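Black gloss, silver edges: an afternoon at Thoa Kim's bench
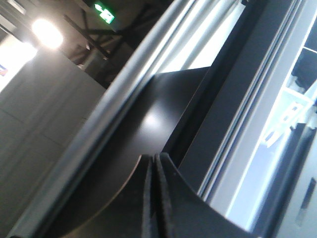 Glossy black panel between grooved metal rails.

I'd been told to wipe my hands before I got to Clirden, and sure enough there was a rag waiting on the doorknob. Thoa Kim builds display cabinets out of aluminium extrusion and shiny black panels, and she has strong feelings about fingerprints.

"Gloss black is a terrible colour to live with," she told me, putting the kettle on. "I love it. You see every bit of light in the room sitting in it, and every thumb as well."

She started in November, after a run of timber shelves she'd rather forget (I asked, she changed the subject). What won her over was the rail. "It's got grooves the whole way along, so if I've measured badly I can slide things over and start again. With timber I just had a hole in the wrong spot."

Does she measure badly often? Big laugh. "My first one was cut for 1,377 millimetres and the wall wanted 30 less. Jarrah still brings it up!"

Jarrah Kerslake shares the workshop and does most of the sawing. He reckons the silver is the best part. "People go on about the black," he said from the other side of the room, "but it's the grey edges that make it look finished. They catch the light all down the ridges."

Thoa wasn't having that, and they went at it for a good while as I drank my tea. The next cabinet is going to a friend in Hitlow, who has asked for white panels. "I said yes," Thoa told me. "I haven't told Jarrah yet."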